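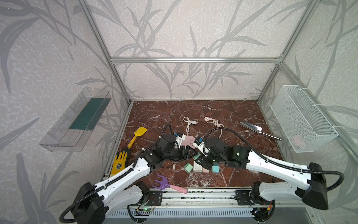 Millitex Peel-and-Stick Wallpaper, Gray Leaf: Review After Ten Months

By Golnar Asadi
January 30, 2025

I put this paper up last March in a half bathroom and on one wall of the upstairs hallway. I had meant to review it after a few weeks, but a few weeks is not a fair test for anything held up by adhesive. Most of the reviews I read before buying were written the same weekend the paper went on, and they were not much help.

The pattern is a light gray background with large leaves and stems in a darker gray. Millitex calls it number 381 and also sells it in green and in a tan that looked pinkish on my screen. I bought the gray and paid $137 for everything, including shipping and one spare roll.

What you get

The rolls come in a plain cardboard box, each one wrapped in plastic with a paper label. Check the batch number on every label before you open anything. Mine all matched. A friend ordered from a different seller, got two batches, and the background was a slightly different gray from one strip to the next. She only saw it after the wall was done.

The instruction sheet is one page, printed on both sides. The drawings are clear. The text tells you to wipe the wall down and let it dry, and says nothing about paint that was put on recently. The seller's website says to wait a month after painting. That should be on the sheet.

There is a small plastic smoother in the box. It's hard and has a sharp edge where it came out of the mold, and it left a faint shiny line on my first strip. I stopped using it and bought a Flukance felt-edge smoother at the hardware store, which worked well. If you already own one with felt on it, use that.

The wall matters more than the paper

Our house was built in 2000 and has the light orange-peel texture that you find in a lot of houses from that time. The hallway wall has it. The half bathroom was skimmed smooth by the people who lived here before us.

On the smooth walls the paper lies flat and looks like regular pasted wallpaper unless you get close to a seam. On the textured wall it sticks, but you can see the bumps through it when the light comes from the side. In the evening, with the ceiling light on, you can't see them. In the morning you can. I knew this might happen and did it anyway because I didn't want to sand a hallway.

If your walls have a heavier texture than mine, I would not buy this or any other peel-and-stick paper. There isn't enough contact for the glue to hold.

I washed all the walls with a little dish soap and water, rinsed them, and left them overnight. In the hallway there was a greasy band at hand height that needed two washings.

Putting it up

I had hung pasted paper once before and had never used this type. The half bathroom took me a full Saturday. The hallway wall took an afternoon.

The first strip is the one to be careful with. I used a level and drew a light pencil line. Don't trust the corner of the room, and don't trust the door trim either. In our bathroom the corner leans enough that a strip lined up with it would have been well off by the floor.

Peel only the top part of the backing, stick that down, and then pull the rest of the backing away from behind as you work toward the baseboard. The backing on this paper comes away cleanly and doesn't tear. With the Dalley sample I tried, it tore twice in a short piece, so I count that as a point for Millitex.

You can lift and reposition a strip, but not forever. I moved one of them four times and the bottom corner never stuck as well afterward. It also stretches a little if you pull on it, so lift slowly and from the top.

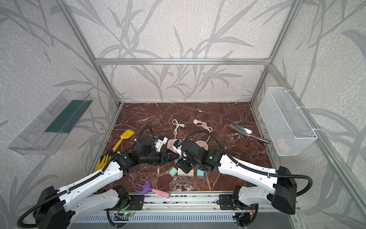 Matching the pattern is easier than I expected with leaves this size. The repeat is long, which means more waste, but the stems give you something clear to line up. If you are off by a hair it doesn't show, since the edges of the leaves are soft. I would have had a harder time with stripes or anything geometric. I overlapped the seams very slightly, as the sheet says to, and I'm not sure I would do that again. On the smooth walls the overlap shows as a thin ridge. A friend butted hers edge to edge and has small gaps in a few places, so there is probably no perfect answer.

Cutting around the outlet and the light switch was simple. Turn the power off at the breaker, take the cover plate off, run the paper over the opening, and cut an X with a new blade. Fold nothing into the box. Trim it back so the plate covers the edge.

Buy more blades than you think you need. A dull blade drags and tears this material, and I was changing mine every couple of cuts by the end.

Behind the toilet was the worst part. I ended up making a paper template out of grocery bags, and it still took three tries.

How it has held up

The hallway wall looks the same as the day I finished, apart from one scuff from a laundry basket. The scuff came off with a damp cloth, mostly. Pencil came off with an eraser. I haven't tested crayon and don't plan to.

The bathroom has had two problems. A seam beside the sink began to lift in August, at the height where water gets splashed. I pressed it down, it came up again, and I fixed it with a little seam adhesive from the hardware store. It has stayed down since. The other problem is the corner of the strip I kept moving, which curls a little at the baseboard. I've left that alone.

There's no shower in that room. I would not use this paper in a bathroom with a shower, even though the product page shows it in one.

The color has not changed that I can see. The hallway gets morning sun for part of the year, and I compared the wall with the leftover roll before writing this. They look the same to me. There was a plastic smell for the first week or so, strong enough that I kept the bathroom door closed and the fan on. It went away after that.

Taking it down

I removed one strip in the hallway on purpose this month so I could write about it. I picked the narrow one at the end, next to the linen closet, since I had enough on the spare roll to replace it.

It came off in one piece. I pulled slowly from a top corner and kept it close to the wall. The paint under it was fine except for one chip the size of a lentil, at a spot where I know the wall had been patched. It left a slight tackiness that washed off with warm water. I did not use a hair dryer, but I've read that it helps if the paper is stubborn.

The old strip was no good for reuse. It stuck to itself as soon as I set it down.

Compared with the others I looked at

I ordered samples from three companies. The Dalley paper was thicker and had a nicer surface, closer to cloth, but the backing was a nuisance and the price for the same wall area would have been close to $200. Pearce had the best patterns and the thinnest paper. I could see a pencil mark through it. Millitex was in the middle on thickness and the lowest in price, and the sample had stayed up on the bathroom wall for two weeks without curling, so I went with that.

Sample pieces are small, and with a large print you may get half a leaf and a lot of background. Look at photos of the full pattern before you decide. It is busier on a whole wall than I had pictured. In the half bathroom I like that. In a bedroom I might find it too much on all four walls, and I'd do one.

Would I buy it again

For the hallway, yes. For the bathroom, I would put it on the walls away from the sink and paint the one behind it. I'd also pay for the better smoother at the start and keep the spare roll, which has already been useful once.

Four stars out of five. I took one off for the seam by the sink and for the instruction sheet.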